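4.2 What the packers did with the simulator

I spent most of June at the Orkstead packing hall, and the thing I kept hearing had very little to do with speed. People wanted to know where the arm was going to be when they leaned in! Before the cell opened, all 34 packers on the line got time with the simulator (two sessions each, paid), and they logged 1,392 practice picks between them. Figure 3 is a view from it.

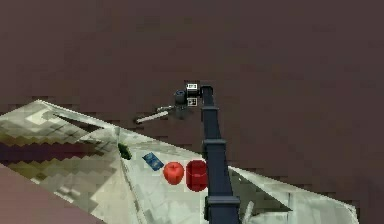
Figure 3. Simulated tabletop with the arm, a red apple, a red cylinder, a blue card or packet and a small green object.

Marcelle Maillard, who has packed at Orkstead longer than the line has had a name, spent her first session just moving the apple and the cylinder apart and back together again. She told me she'd never hand a new hire two things that close and expect a clean grab – so why do it to a machine? I loved that, and we changed our layout rules because of it.

The jobs did shift, though. Of the 601 notes packers wrote that month, a big share were about waiting: standing by, watching, stepping in when a pick went wrong. Folks at our Hamel site had said much the same, and I don't think we took it seriously enough then.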